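Saturday, October 20, 2018. Telmont bench, brick sorting.

Going through the big building bricks again, by colour. Greens go in the red tray, reds in a yellow one. Total for the Furker box is 521 on the lid, not checked today.
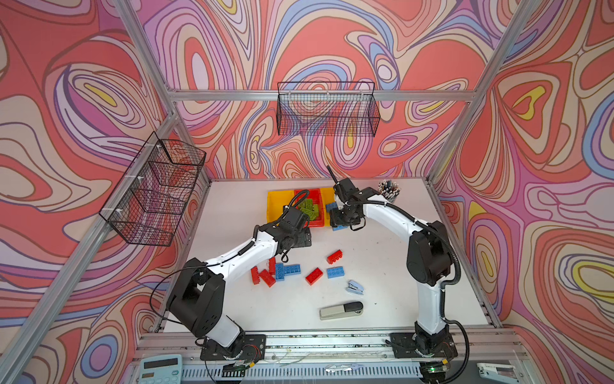
Do the two greens need separate trays? They can share one; lime and olive count as green on the Oren sheet.

Trays stay at the back of the table so the middle is free for spreading bricks out. Tip out small lots, as big heaps take longer to pick through. Pens live in the cup.
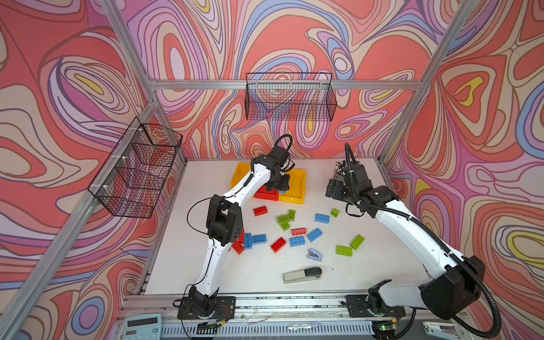 Blues still want a tray of their own. Shelf list says 91 blue, 147 green. Will order one more tray in May if the budget allows, same size as the others.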